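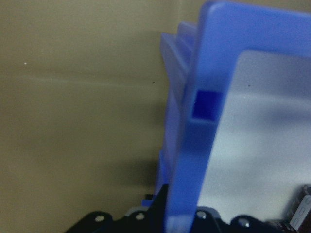

Diciembre, 16:40. Segunda tanda de demostraciones por teleoperación con Rindodeck, cámara de muñeca activa. La pose de inicio queda igual que por la mañana, con el plástico azul translúcido ocupando la mitad derecha y la pared lisa a la izquierda. El montante delantero baja entre las piezas negras de la pinza; la ranura rectangular, de un azul más intenso que el resto, sirve de referencia para alinear antes de pulsar grabar. Los bordes azules de detrás salen desenfocados y no los uso.

Episodios grabados: 116. Válidos: 100. Descartados por pérdida de enlace con el mando o por pausa larga del operador: 16. Mercy Urio operó los primeros; yo, el resto. Sus trayectorias son más lentas y con menos correcciones de muñeca.

Retardo mando-brazo sin cambios tras reiniciar. El filtro de velocidad sigue recortando los giros rápidos; bajar la ganancia antes de tocar el filtro.

Pendiente:
- Repetir la pose de inicio guiando el brazo a mano y comparar los ángulos.
- Revisar el episodio 588 del lote anterior (marca de tiempo duplicada).
- Pasar los datos a Stella Kariuki, carpeta Kirport.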